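Chapter 7: Who Else Can Use Your Land? Easements, Shared Driveways and Other Surprises

By Wenjie Kang
April
30 shares | 2 comments

The first house I ever sold came with a driveway that belonged to the people next door.

I didn't know that when I took the listing. The sellers didn't quite know it either, although they'd lived there long enough to plant a row of lilacs along it and wear a groove in the gravel where they always parked. It was a nice little place on Prendergast Lane, on the hill above Pludavcombe, and the drive ran 200 feet from the road up to the garage. I put "private drive" in the ad. I was very pleased with that ad! Then the title report came back and I sat in my car outside the office and read it three times, and by the third time I understood that my sellers owned the garage, the house, the back yard and the last few yards of gravel, and that everything between there and the road was on the neighbor's deed.

The sale went through in the end. There was an easement, it was properly recorded, and it gave whoever owned the house the right to drive over the neighbor's ground forever. But I had to change the ad, call the buyers, and explain something I only half understood myself. This chapter is what I wish I'd had in the car with me.

So far in this book we've treated a piece of land as if it had one owner and a clean edge. In Chapter 5 we read a deed and traced the boundary with a pencil. In Chapter 6 we followed the title back from owner to owner. Now we have to make things messier, because a person can own every inch inside that pencil line and still have to let other people walk on it, drive over it, or dig it up to fix a pipe.

What an easement is

An easement is a right to use land that somebody else owns, for a certain purpose. That's the whole definition and you should be able to say it in your sleep. Look at the pieces, though. It's a right to use, so the person who holds it doesn't own the land and can't sell it, fence it, or build a shed on it. And it's for a certain purpose. If I have the right to cross your field to get to my barn, I don't have the right to graze my goats there on the way.

You'll meet two old terms right away, and I'm sorry about them, because they sound like something out of a costume drama. The land that gets the benefit is called the dominant estate. The land that carries the burden is called the servient estate. On Prendergast Lane, my sellers had the dominant estate and the neighbor had the servient one. Students mix these up constantly (I did, on a licensing test, in ink). What finally worked for me was thinking of the servient land as the land that serves.

Most of the easements you'll run into at a kitchen table are one of two kinds, and the names for these are not much better.

An appurtenant easement goes with the land. Sell the house and the right to use the driveway goes to the buyer along with the roof and the furnace, whether or not anybody remembers to mention it. The burden travels too. If the neighbor sells, the new neighbor has to put up with your car just like the old one did.

An easement in gross belongs to a person or a company. There's no second piece of land getting the benefit. The usual case is a utility: the electric company has a strip along the back of your lot where its lines run, and it doesn't own a house next door that needs them. It just needs the strip.

The strip at the back of the lot

Let's stay with that strip for a bit, since it's the easement your clients are most likely to have and least likely to have thought about. In a lot of subdivisions it was drawn on the plat before a single house went up. A typical one might be 20 feet wide and run along the rear line of every lot on the block. The owner mows it, pays taxes on it, lets the kids play on it, and thinks of it as the back yard, and all of that is fine. Then one summer the owner wants a pool.

I once worked with a buyer named Adelino Falcão who wanted a pool more than he wanted a house. He'd walk into a place and go straight through the kitchen to the back door without looking at the cabinets. We found a lot out by Trolby Pond that was plenty deep, and he stood on the grass and showed me with his arms where the deep end would go. I asked him to wait until we had the survey. He was a good sport about it – a bit quiet on the drive home – and when the survey came, the deep end was sitting right in the middle of the utility strip.

He bought the house anyway and put in a smaller pool on the side. But think about how that might have gone if he'd closed first and dug later. The utility would have had every right to object, and in many places it could make an owner take out whatever was in the way and pay for doing it. What an easement holder can demand depends on the wording and on state law, so when a client asks you "but could they really make me?" your answer is "let's have a real estate lawyer read it." Learn to say that sentence cheerfully. You'll be saying it a lot.
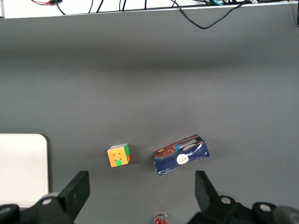
Page last changed: April, 4:20 p.m.

How easements get made

Easements come into the world in several ways, and the rest of the chapter takes them one at a time. I want to give you a quick tour first so the names aren't strangers when you get there.

The tidy way is in writing. One owner grants the right to another, both sign, and the paper goes to the county to be recorded. We call that an express easement. It might be its own document or it might be a line buried in an old deed, something like "together with the right to pass and repass over the lane to the north." I love those lines. I also lose sleep over them, because "the lane to the north" made perfect sense to the two farmers who agreed on it, and today there's no lane, and there are four houses to the north.

The next way is by necessity. Say a farmer owns one big piece and sells off the back half, and the back half doesn't touch any road. Unless the buyer is planning to come and go by helicopter, there has to be a way out. Courts will generally find one across the front piece, even if the deed never says a word about it. The important fact is that both pieces used to be one. If they never had the same owner, this kind of claim usually goes nowhere.

A close cousin is the implied easement from prior use. Same setup, one owner splitting a property, but now there was already a path or a drain or a sewer line in plain use before the split, and it looks as though everybody meant for it to keep going. You'll want to look at the ground as well as the paper for this one. A worn track through the grass can be a legal fact.

Then there's the one that makes homeowners angry, the prescriptive easement. If somebody uses your land openly and without your permission for long enough, they may earn the right to keep on using it. How long is "long enough"? It changes from state to state. In some it's 20 years, and in others it's a good deal shorter or longer, so find out the number where you work and write it inside the cover of this book. Permission is the thing to watch. If you've told your neighbor, sure, go ahead and cut across, then what your neighbor has is a license, and a license can normally be taken back. I know people who feel it's unfriendly to put that kind of permission in a letter. I think it's one of the friendlier things you can do, and it saves a terrible conversation later on.

Where you'll find them (and where you won't)

Recorded easements show up in the title work. In the exercises for this chapter we'll use sample reports in the layout Serkilico uses, so the headings will match the ones you saw in Chapter 6. Go to the exceptions, the section that most buyers skip, and read each item. Then get a copy of the document behind each item and read that too. The report will give you a book and page number or a recording number and hardly anything else, and "easement recorded in Book 30" could be a sewer line or it could be a public footpath under the bedroom window.

Unrecorded easements don't show up anywhere except on the land. So walk it. I walk the edges of every property I list now, in boots, with the plat map folded in my back pocket, and I look for gates in odd places, tire tracks that keep going past the fence, manhole covers, marker posts, a well with a pipe heading off toward somebody else's house. I ask the sellers who comes through here. People will tell you all sorts of things if you put it like that! Ask them "are there any easements?" and they'll say no, and they'll mean it. Ask them who comes through and you'll hear about the man who brings his boat down every spring.

Before you go on

Please dig out a plat map for a place you know well. Your own home is best, your parents' place is fine, and if you rent, ask at the county office for the building you live in. Find every dashed line on it. Next to each one, write down who you think gets to use that strip and for what, in pencil, with a guess if you have to guess. Keep the sheet with you as you read. We'll start in Section 7.1 with the express easement, and the first thing we'll do is take that old line about the lane to the north and see what a surveyor would make of it.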